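연습 시뮬레이션

동아리방 히터는 11월이 되어도 켜지지 않았다. 넬리 펠코넨은 장갑을 낀 채 키보드를 쳤고, 도밍고 나바레테는 그 소리가 거슬린다고 두 번 말했다. 세 번째에는 말하지 않고 의자를 옆으로 옮겼다.

대회 예선은 토요일이었다. 로드소프 기술학교 로봇반은 시뮬레이션 부문에 참가 신청을 해 두었다. 부엌 하나가 주어지고, 팔이 둘 달린 로봇이 그 안에서 물건을 집어 정해진 자리에 옮긴다. 부엌은 매번 달라진다. 벽지도 바뀌고 조리대 색도 바뀌고, 물건은 아무 데나 놓인다. 참가팀은 프로그램만 제출하고 나머지는 주최 측 서버가 알아서 돌린다.

팀 이름은 레타말이었다. 도밍고의 외할머니가 살던 마을 이름인데, 더 나은 이름을 낸 사람이 없어서 그대로 굳었다. 프로그램 이름은 일로우였다. 이건 넬리가 지었고 뜻은 말해 주지 않았다.

"몇 번 돌았어?"

오를란도 리오스가 들어오면서 물었다. 손에는 자판기 커피가 두 개 있었고, 둘 다 자기 것이었다.

"121번." 넬리가 말했다. "성공은 56번."

"어제보다 낫네."

"어제는 쉬운 부엌이 많았어."

오를란도는 가방을 내려놓고 화면 앞에 섰다. 표에는 빨간 칸과 초록 칸이 섞여 있었다. 그는 원래 용접반이었는데 2학기에 옮겨 왔다. 코드는 아직 잘 몰랐다. 그래서 실패한 장면을 하나씩 열어 보고 무엇이 잘못됐는지 공책에 적는 일을 맡았다. 공책에는 이런 것들이 적혀 있었다. 컵을 지나침. 서랍에 팔꿈치가 걸림. 왼팔이 오른팔을 기다림. 오른팔도 왼팔을 기다림.

지도 교사인 반데를레이아 팔캉은 그 공책을 좋아했다. 한번은 복사해서 1학년 수업에 나눠 주기도 했다. 오를란도는 그날 하루 종일 복도로 다니지 않고 운동장으로 돌아서 다녔다.

"벽 쪽이 문제야." 도밍고가 말했다. "벽에 가까이 가면 손이 자꾸 위로 떠."

"위로 뜨는 게 아니라 피하는 거야. 내가 벽에서 떨어지라고 값을 줬잖아."

"그 값이 너무 커."

"줄이면 부딪혀."

둘은 이 이야기를 월요일부터 하고 있었다. 오를란도는 커피를 마시면서 실패 목록을 아래로 내렸다. 그러다 한 칸을 눌러 놓고 한참 보았다.

"이거 벽에 얼룩이 있는데."

"무슨 얼룩?"

"타일에. 진한 갈색."

넬리가 장갑을 벗고 의자를 끌고 왔다. 도밍고도 왔다. 세 사람이 모니터 하나를 들여다보았다.
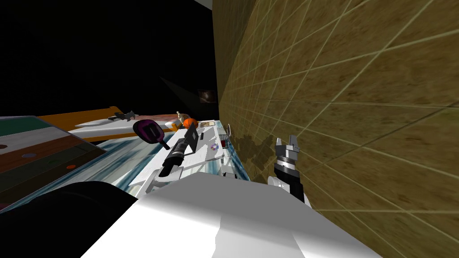

이폴리토 다사

"손이 얼룩 바로 옆에 가 있네." 도밍고가 말했다.

"집게는 비었고." 넬리가 말했다. "공은 저 안쪽 주황색 조리대에 있는데 왜 여기로 왔지."

오를란도는 공책을 폈다. 앞장을 몇 장 넘기다가 손가락으로 한 줄을 짚었다. 지난주에 적은 것이었다. 벽 무늬 쪽으로 손이 감. 이유 모름. 그 밑에 같은 문장이 한 번 더 있었고, 그 밑에는 '또'라고만 적혀 있었다.

"왜 말 안 했어?" 넬리가 물었다.

"적었잖아."

넬리는 대답하지 않고 공책을 자기 쪽으로 당겨 처음부터 읽기 시작했다. 도밍고는 물체를 찾는 부분의 코드를 열었다. 색이 주변과 다르고 덩어리져 있으면 물건 후보로 올린다. 자기가 9월에 쓴 줄이었다. 그때 받은 연습용 부엌은 벽이 전부 흰색이었다.

"내 거네." 그가 말했다.

"깊이를 같이 보면 되지. 얼룩은 튀어나오지 않으니까."

"그럼 납작한 물건은? 저기 동그란 판 같은 거."

"그건 벽에 안 붙어 있잖아. 조리대 위는 따로 보자."

팔캉 선생이 문을 열고 여덟 시에 건물을 닫는다고 알렸다. 일곱 시 십오 분이었다. 선생은 화면을 잠깐 보고, 히터를 발로 한 번 툭 차 보고 나갔다. 히터는 그대로였다.

도밍고가 코드를 고치는 동안 넬리는 공책을 끝까지 읽었다. 맞춤법이 틀린 데가 몇 군데 있었지만 그냥 두었다. 대신 '왼팔이 오른팔을 기다림' 옆에 작게 별표를 그렸다.

"이건 내 거야." 그녀가 말했다. "내일 고칠게."

오를란도는 남은 커피 하나를 그녀 앞에 밀어 놓았다. 식어 있었다. 넬리는 한 모금 마시고 도로 밀었다.

일곱 시 사십 분에 도밍고가 실행 키를 눌렀다. 1,000번을 걸어 놓으면 아침까지는 끝날 것이었다. 첫 번째 부엌이 만들어지는 동안 화면은 검었다. 오를란도는 공책 새 장에 날짜를 쓰고, 그 밑에 '벽 얼룩, 고친 뒤'라고 적었다.

"불 끈다." 도밍고가 말했다.

"모니터는 켜 둬."

세 사람은 외투를 입고 나갔다. 넬리가 장갑을 두고 와서 한 번 되돌아갔다. 표의 첫 칸은 아직 비어 있었다.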